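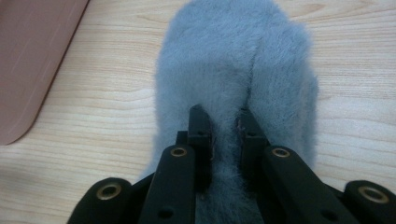

Sanora Soft Goods Desk - shared folder, Fandness office

README - plush and fluffy things, table set

Quick notes so people stop asking me where stuff is. Will tidy up later.

What this is
Pictures and notes of soft items on a table top. Plush, mainly. Put together so the listing people and the returns people use the same words for the same thing. Up to now one lot wrote "grey", the other lot wrote "blue", and the search found neither.

What's in the folder
- pictures/ - the pictures, one item to a subfolder
- notes.csv - one line per item, see below
- words.txt - the agreed words for colour, pile and shape
- old/ - first go from June, don't use, colours all over the place

30 items so far. 12 have full notes, the rest only have a colour and a shape. Working through them.

Columns in notes.csv
item - our own number, not the supplier's
colour - main colour first, then what it leans to. The pale one on the light wood is "blue-grey, pale". Not "silver", even where the fur catches the light
pile - short / medium / long. The pale blue-grey one is short and dense
shape - plain words. Rounded, long, flat, etc
seam - y / n / faint. Faint means you can make it out where the fur parts but you'd have to look
held - y if something is pinching or pressing the fur, n if it's sitting by itself
other - anything else on the table. Say what you can see and leave it there. The dusty pink flat thing in the corner is down as "flat item, pink", please don't change it to tray or folder again

About colour
Brushed fur goes lighter and darker depending on which way it lies. Pick the colour that covers most of it and note the rest under other. If two people disagree, put both with a slash. We had about 7 of these and they're all still slashed, fine by me.

Surface
Pale wood, wavy grain. Shows up pale plush well enough, cream less so. Bakke want a darker table for the cream ones, no decision yet.

Known problems
- item numbers jump in the middle, a batch went back to Nenex before we'd got to it
- tall or long items often run out of the picture at the top, so don't work out lengths from these. Use the tape measure sheet
- "fluffy" and "brushed" both still in words.txt. Should be one. Leaning towards brushed
- 2 subfolders have the same name with a differnt capital letter. Breaks on some machines, rename before you copy

Using it
Fine for listings, training new starters, sorting returns. Not for checking fillings or washing labels, there's nothing on either in here.

Adding things
New subfolder, new line in notes.csv, words from words.txt only. Need a new word - ask first, then add it at the bottom, not in the middle. Save the csv as csv, not as a spreadsheet. Close it when your done or it locks for everyone else.

Still to do
Seam column for the second half. Merge the two word lists. Delete old/ once Bakke have had their look.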